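Koltham hand-held gripper, 2 star review
21 Mar 2018

Bought two of these for our little shop in Ornville. We teach pick and place by hand first, then the arm copies it. The price was good and the Janssen unit we used before was getting old. Short version: grips fine, lets go badly, and the letting go is where it bit me.

Unboxing was ok. Everything was in foam, hex keys included, no spare screws. Manual is 30 pages and most of that is warranty. Took me an evening to get both set up, mostly because the trigger cable has to be threaded before you close the handle and the drawing shows it after. Ask me how I know.

First week, no complaints. Nice light trigger. Fingers met square. I got through keys, toys, small boxes, cups, all the usual junk, and I liked it enough to tell a friend to order one. Sorry.

Then unit one started hanging up on release. You let off the trigger and the fingers stay shut for a beat, then pop open. Doesn't sound like much. But if you're moving a thing over a tray and it drops late, your demo is garbage, and the arm learns to drop late too. I threw out 17 runs before I figured out it wasn't me.

Worse was the pinch. It stuck closed on a metal clip, I reached in with my other hand to pull the clip free, and it let go and then snapped shut again on my thumb. Blood blister, sore for days. The return spring is a lot stronger than the trigger makes it feel. There is NO warning about this anywhere in the manual and no way to lock the fingers open. The old Janssen had a little pin for that. I want the pin back.

So now we have a rule, hand off the trigger and tool down on the table before anybody clears a jam. Use a pencil to poke things loose, not your fingers.
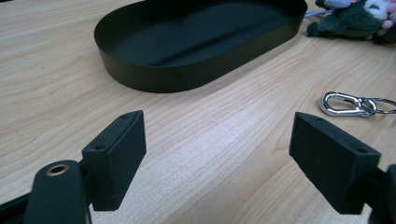
I ran a proper test after that, same few objects, same table, 64 grabs with each unit. Unit one hung on release 17 times. Unit two did it twice. So some of it is luck of the draw, wich is not what I want to hear about a tool that closes on people.

Took unit one apart. My guess is the pivots are too tight from the factory. Backed the pivot screws off a hair, wiped everything, drop of light oil, put it back together. Better for maybe a day, then the sticking came back. Tried a softer spring out of a Gekholm kit. No more hang ups but now it won't hold anything heavy. So pick your problem.

Support answered after a week and asked for a video. Sent it. They said "within normal range" and offered a discount on a new handle. I wrote back about the thumb and have not heard a thing since.

What I'd want fixed - a lock pin, a pinch warning on the handle itself, and somebody checking the pivots before they ship. None of that is expensive.

Good stuff, to be fair: it's light, the pads grip well and haven't worn, and my wrist doesn't hurt after a long session like it did with the old one. Unit two is still in use every day and I'd call it decent.

Two stars. Would be four if both had come like the second one. If you already own one, check the release slowly with nothing in it and keep you other hand away. If yours sticks send it back right off, don't mess around with oil like I did, they'll ask if you opened it.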